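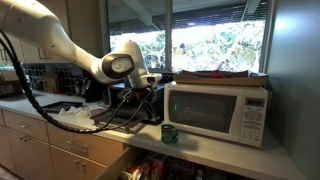

Patamar, April 2, 2022

Figure 1. Kitchen cell with the arm lowered over the counter. The black ribbed cable runs beside the arm and loops past the drawers before rising to the gripper.

3. Cell Setup and Maintenance

3.1 Mounting and workspace

The kitchen cell (Figure 1) is one of two manipulation cells used in this study. It was set up in November in a furnished house leased by the Clelunar group, and the cabinets, window and counter were left as they were. The arm reaches the counter diagonally from the upper left as seen in the figure, which leaves the right side of the counter, where the microwave stands, free for lateral approach. The base is bolted to a steel plate on a floor stand. The stand is held to the subfloor by four anchors, torqued at installation and checked every 40 operating hours.

Two workspace limits are set in the controller. The first is a horizontal plane 10 mm above the countertop. The gripper may cross it only under force control, with the contact threshold set to 6 N. The second is a vertical plane parallel to the window, placed so that no segment of the arm can reach the glass with the gripper fully extended. Both planes are stored in the base coordinate system and have to be entered again if the stand is moved.

The counter edge is curved, and a straight keep-out boundary proved too conservative during the first week. It excluded a strip of counter in which objects were often placed. We replaced it with a polyline fitted to points touched off along the edge with a blunt probe. The fit is repeated after any base adjustment.

3.2 Cable routing

Most of the downtime in this cell came from the cable, and the routing is therefore given in more detail than is usual.

The gripper is supplied through a single ribbed conduit carrying power and communication. The arm has no internal passage wide enough for it, so the conduit runs outside the arm. It hangs in a wide loop in front of the drawers and then rises to the gripper. The loop gives the wrist enough slack to rotate through its working range without pulling on the connector. Thin black wires around the gripper are handled separately, as described in Section 3.3.

A shorter loop was tried first. It kept the conduit clear of the cabinetry but went tight when the wrist turned past 70 degrees with the elbow extended. The resulting side load on the connector produced intermittent communication faults. These were at first attributed to the gripper firmware, and two days were lost before the connector was examined. Lengthening the loop removed the faults.

The longer loop has its own cost. The conduit can catch on the drawer handles, and an open drawer narrows the space in which it moves. For tasks that involve the drawers, the planner treats the conduit as a set of linked capsules hanging from the last clamp. The model is coarse and ignores twist. It was sufficient to reject trajectories that would have pulled the loop across an open drawer front. Tasks confined to the countertop are planned without it, which shortens planning time.

Wear on the conduit is found by hand. With the arm stopped and the brakes engaged, the operator passes the full length of the conduit through a gloved hand and feels for flattened ribs. A flattened section longer than three ribs is grounds for replacement. The conduit is also turned a quarter turn in its clamps at each 40-hour check so that the same face does not always rub against the counter edge.

3.3 Gripper and wrist

The gripper is attached to the wrist flange through an adapter plate made by Fikov. Four screws hold the plate. They are fitted with medium-strength thread locker and marked with a paint line across head and plate, and a broken line is treated as a loose screw whether or not it turns under the wrench. In the period reported, one screw was found loose. It had been installed without thread locker after a finger replacement.

The thin wires at the gripper are tied to the mounting hardware at two points, with a short free length between the ties. Tying them along their whole length was tried and abandoned when the insulation cracked at the bend closest to the fingers. Replacement wires are cut to a template kept with the spare parts.

Finger pads are changed when the grip test fails. The test consists of lifting a smooth aluminum cylinder, holding it for ten seconds and measuring slip with a mark on the pad. Cleaning the pads with isopropyl alcohol and repeating the test is permitted once. A second failure requires new pads. Kitchen grease was the most frequent cause of a first failure.

3.4 Calibration in daylight

The large window behind the counter affects camera calibration. In bright sun the foliage outside is much brighter than the work surface, and automatic exposure darkens the counter to the point where corners of the calibration target are missed. Exposure was fixed for calibration and the procedure moved to early morning. Dark, reflective appliance fronts gave a second source of error, as reflections of the arm were sometimes returned as valid depth. These regions are masked before registration, and their positions are taken from a touch-off with the gripper closed.

Calibration is repeated after a collision stop, a change of fingers or any work on the base anchors. It is not repeated after conduit work, provided that the wrist flange has not been disturbed. A check against three fixed points on the counter is made in that case, and full calibration follows only if the error at any point exceeds 2 mm.

3.5 Restart after a stop

After a protective stop the arm is not driven back along its last path. The operator first checks the loop by eye for contact with a handle or an open drawer, frees it if needed, and closes any drawer that can be closed without touching the arm. The wrist is then raised vertically at reduced speed until the gripper is clear of the appliances. Only after this is the joint configuration returned to the home position. An earlier procedure, which homed the joints directly, pulled the conduit against a handle on two occasions and bent one clamp.

The restart procedure was written by Lahcen Samir and later adopted without change in the second cell, at the Alaoui site, where the conduit is shorter and no drawers are present.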